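School District Delays Vote on Replacement Desks After Surface Tests

A vote on new classroom furniture for the Mamudgate school district has been moved to March after two of three bidders were asked to submit more data on how their desktops hold up to cleaning products.

The contract covers 2414 student desks and 205 shared tables across 13 buildings. Most of the existing furniture was bought in a single order, and the district's facilities office has listed it as due for replacement in its last two budget requests. Common faults in the inspection records are lifted edge banding, stripped leg bolts and tops that have gone cloudy from repeated wiping.

Zukov and Cunasero, which submitted the two lowest bids, both supplied sample tops last fall. The samples were wiped with the district's standard disinfectant for 300 cycles, left to dry between passes, and then checked for gloss change, staining and softening at the edges. The Cunasero top met the limit for staining but showed more gloss change than the bid documents allow. The Zukov top met both limits, but the sample was an inch thinner at the edge than the product named in the bid, and the facilities office has asked for a repeat test on the correct part.

Bortolotti, the third bidder, met all of the surface limits. Its price is the highest of the three and its delivery schedule runs past the start of the school year, with the last two buildings to be supplied in the fall.

The bid documents call for a matte finish in a light, neutral color. Dark tops were ruled out at the drafting stage after teachers reported that pencil marks and glue residue were hard to spot under classroom lighting. High-gloss tops were ruled out because of glare from overhead fixtures and windows. Bidders may offer any core material that meets the load and moisture requirements, but all edges must be sealed and replaceable on site with hand tools.
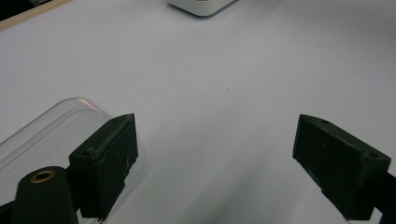
Cleaning practice is also under review. The current product is diluted by hand in most buildings, and inspection records show that the strength varies from one building to the next. A stronger mix shortens the life of the finish and can leave a film that holds dirt. The facilities office has proposed wall-mounted dispensers that set the dilution automatically. Their cost is listed as a separate item and does not depend on which furniture bid is accepted.

Revised test results are due at the district office by noon on the Friday before the March meeting. If neither of the lower bidders meets the limits, the board can accept the Bortolotti bid, reopen the process or split the order by building. A split order would require two sets of spare parts, and the facilities office has advised against it.

Existing desks will stay in use until the new ones arrive. Schools have been told to report loose legs and exposed edges through the regular work order system.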